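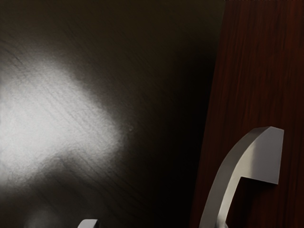 Company > Who we are

About Zornolico

Print this page | E-mail to a friend

We write the software that lets a robot open a door. Also drawers, cabinets, latches, the odd fridge. Mostly doors.

Started in a two-room office over a tire shop in Pusham. Still in Pusham, bigger office now, same bad parking. 31 of us as of March, split between perception, planning and the tooling group (who would like it known they do the most work).

What we make

Altitz is the planner. Takes a handle pose and a guess at where the hinge is, gives back an arm path that follows the swing. If the guess is off it corrects as it pulls. Runs on the robot's own computer, no cloud needed. Replans 7 times a second on the stock setup, faster if you turn off the collision margin, please don't turn off the collision margin.

Lockyer is the simulator side. Doors, frames, handles, wood grain, lighting, all of it generated and all of it adjustable. Dark wood with glare on it is a favorite test of ours. So is brushed metal on a grainy panel, curved levers, a handle half out of view. Depth cameras hate shiny stuff and handle detectors get lazy if every door they've seen is flat white. The current library has 799 door and handle combinations, and customers can add there own with a short config file.

Both talk to each other. Train in Lockyer, plan with Altitz, log everything, replay the failures. The replay tool is what people end up using most. Scrub back to the moment the grip slipped, change one number, run it again.

How we work

Small releases, every month. Every change goes through 200 simulated openings overnight before it gets near hardware. Results are up by 7 a.m. and we read them over coffee. If the pass rate drops the change goes back, doesn't matter who wrote it.

We don't build arms or grippers. Bring your own, we have drivers for most of the common ones and will write one if we don't.

Who uses it

Hospital delivery carts, lab automation, a couple of facilites teams doing night rounds, university groups. Academic licences are free for teaching. Research use, ask us, the answer is usualy yes.

Working here

Hiring in perception and tooling right now. Controls opening again in September. Send code you like and a few lines on why. No cover letter. We reply to everyone, sometimes slowly.

Visits welcome, ring the side bell, the front door sticks.

Filed under: Company, Robotics Software
Shares: 31 | Comments: 7
Print | E-mail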